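FOR IMMEDIATE RELEASE
2024-12-22

Tatard Opens Piludix to Outside Workshops, Asks Only for Patience and a Free Tabletop

LENDNESS — Tatard today announced that Piludix, its kit for teaching robot arms by demonstration, will ship to outside customers in February. Until now the kit has been used only by the company's own staff, who have spent a good part of the year moving small objects from one place to another and then moving them back.

Piludix lets a person show an arm a task in two ways. The operator can take hold of the arm and walk it through the motion, or sit a short distance away and steer it with a pair of hand controllers. Either way the kit records the joint positions, the state of the gripper and the view from a camera at the wrist. The recordings go into a training run, and the arm then tries the task alone, with results that range from graceful to educational.

The release follows a trial at Montoya, a packaging workshop that runs short orders and changes its layout more often than its programmer would like. Seven employees took turns as teachers, and none had worked with an arm before. Their first task took 31 demonstrations before the arm was allowed to try it unattended. The company had hoped for fewer and has adjusted its brochure.

One finding from the trial has made its way into the product. People who are good at a job tend to do it too quickly to be copied. Montoya's fastest packer produced the least useful recordings of the group, a result the packer took well after a day or so. Piludix now includes a pacing tone, which can be switched off by anyone who finds it irritating. Tatard expects this to be most people.

The new version also adds a review screen. Operators can play back a session from the wrist view, trim the part where they reached for their coffee, and mark a failed attempt as failed. Failed attempts are kept by default — the software has a use for them, even if the operator would prefer to forget. 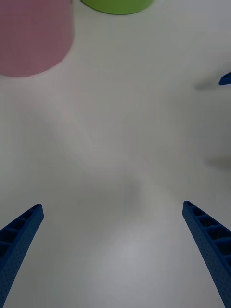 The wrist view in Piludix: open blue gripper fingers over a white tabletop, with a pink cylinder and the edge of a green one beyond them.

Piludix will be sold in 2 versions, one for hand guiding only and one that adds remote control. Both include 5 operator accounts and a printed manual, which was requested by Montoya and which Tatard was surprised to find it still knew how to produce. Workshops may upgrade from the first version to the second without repeating their recordings.

Orders open today through the Tatard sales office in Lendness. Demonstrations can be booked at the same office, where visitors are welcome to teach the arm something themselves. Please allow more time than you think you need.

About Tatard
Tatard makes teaching tools for robot arms used in small workshops. The company is based in Lendness.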